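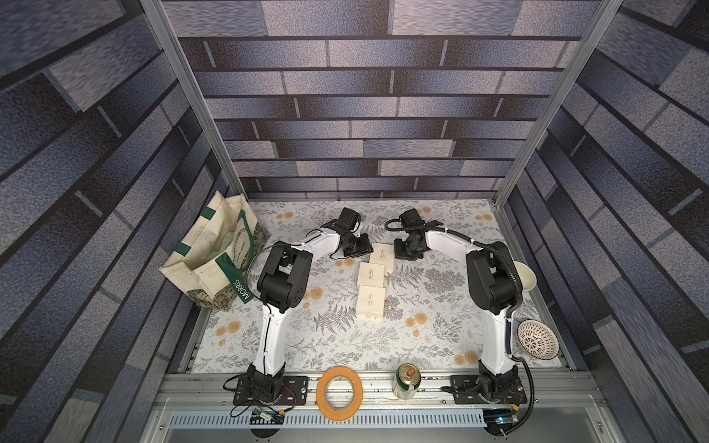

Getting two arms to share a table without bumping grippers

If you have a pair of arms bolted to one rail, you already know the bit of table I mean. Each arm is perfectly happy on its own side. Then you ask both of them to reach for the middle and one of three things happens: a clunk, a protective stop, or a very long pause while the planner thinks about its life. This tutorial fixes that with a small piece of software, a zone lock, and I love it because you can write it in an afternoon and it works with almost any planner.

I'm using Wekedano for motion planning and Florkport as the message layer between the arms. Swap in your own if you like, the idea carries over.

What you need first

Both arms calibrated to one shared frame. I put the origin on the front rail, halfway between the two mounting plates, with x to the right, y toward the back wall and z up. If your arms still report positions in their own base frames, stop and sort that out now. Everything below depends on it!

You also need a way to ask each arm where its gripper is while it's moving, and a planner that can start from the current pose.

Step 1: Draw the shared zone

The shared zone is the box of space that either gripper might enter. Don't make it the whole table, or you've just built a slow one-arm robot. Jog each arm by hand to the farthest point it needs on the other arm's side, write down both positions, and use the strip between them. Run the strip all the way up to the highest elbow pose, too. My first version stopped at gripper height and the elbows met happily above it.

zone:
 name: middle
 owner: none
 margin_cm: 6
 timeout_s: 16

The margin is measured outward from the gripper, and it has to cover whatever sticks out: a wrist camera, a cable loop, the conduit that swings over the top when the wrist turns. Cables don't show up in most robot models, so be generous.

Step 2: Add the lock

One process owns the lock and both arms ask it for permission. The logic is short:

request(arm):
 if owner is none or owner is arm:
 owner = arm
 return granted
 return wait

release(arm):
 if owner is arm and arm is outside zone:
 owner = none

Look at that second condition in release. An arm can't hand over the zone while it's still inside it, even if its task says it's done. Take that line out and you will hear the clunk again.

Keep request handling single threaded. Two requests landing together is exactly the case you're building this for.

Step 3: Split every path at the border

Before an arm moves, cut its planned path into three parts: outside, inside, outside. The arm runs the first part freely, stops at a hold pose just short of the border, asks for the lock, and goes on when it gets it. If the lock is already free by the time it arrives, blend straight through with no stop. It looks so much smoother, you'll want to show people.

Pick hold poses with the elbow tucked in. An arm that waits with its elbow hanging over the middle is waiting in the wrong place.

Step 4: Handle the timeout

When an arm has waited the full 16 seconds, send it back to its hold pose, raise a warning and log who owns the zone. Please don't make the timeout steal the lock! The other arm may be stopped inside with something in its gripper.

Step 5: Test it slowly, then test it a lot

Start at low speed with nothing on the table. Then put down a few small flat boxes near the center, close enough together that both arms want the same spot, and give each arm a random pick order. Živko Kolev wrote us a little script called Levside that shuffles the order and repeats until something trips. My last run got through 473 picks with no contact and nearly all the waits were short.

If you see trouble:

Both arms frozen at the border. One crashed while holding the lock. Check the log, jog it out by hand, then release.

One arm always goes first. Add a queue, first come first served.

Stops with plenty of clearance. Your margin is fine but the shared frame has drifted. Recalibrate before you touch the numbers.

Next up I want to try two smaller zones, front and back, so one arm can work close to the rail while the other reaches deep.

Updated Jul 8, 2026: corrected the release check in Step 2.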